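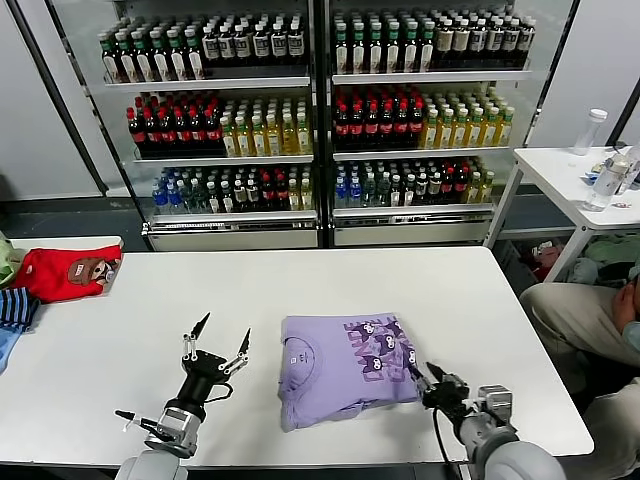
Figure 4. Folded lavender T-shirt on a white table, with a small circular logo on its left half.

3.2 Storage of baked goods in the home freezer

The second part of the survey asked the households how they keep cakes and biscuits which they baked themselves. In total 1,115 households answered this part. The question was open, so the answers had to be sorted by hand into six groups before they could be compared. Two of the groups, "in the tin" and "in the tin with foil", were later joined, as many persons used the words for the same thing.

Of all the households, 81 per cent had frozen at least one home-baked item in the month of November. Tray bakes were named most often, and among them brownies and ginger cake. Cream cakes were seldom frozen. The respondents from Maeng gave longer answers than those from Drekitz, and they wrote more often about how the pieces were cut before freezing – in squares, in fingers or not at all.

We also asked whether a date was written on the package. Here the answers are less clear. Many households said that they "usually" write the date, but the question did not say what is meant by usually, and we therefore do not report a share. In the next round the wording will be changed.

The time of storage was between one week and roughly 4 months. A longer time was given mainly by households with a separate chest freezer. It is possible that these households simply have more space and forget the items more easily, but our data cannot show this. Households in Gratusik, where the flats are small, had mostly a freezer drawer only and baked smaller amounts.

Taste after thawing was judged by the respondents themselves. Most of them found brownies as good as fresh, and a smaller part found them better, with a softer middle. For biscuits the opinions were more divided. Complaints were mainly about a soft edge and about the smell of other food, for example onions. The wrapping material seems to play a role in this, and it is treated in Section 3.3.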